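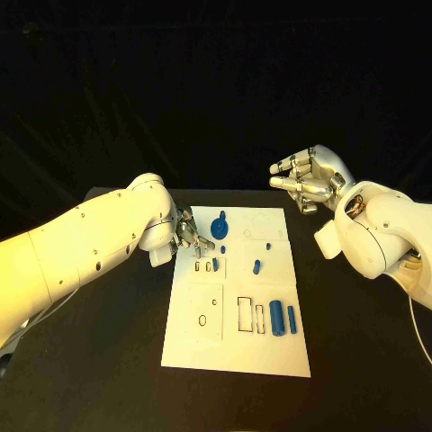
Colleen Lemieux told the Tikmont council that the old library had simply run out of room, and that children's programs were the first to suffer. The new Kennedy branch opens on 2018-12-13 with 818 square metres of floor space, 200 more than the building it replaces. The branch received 2,907 items for its opening collection, including large-print books. Parking is free for the first 30 minutes.

Enquiries: Garnet Chisholm, Tikmont Library Service.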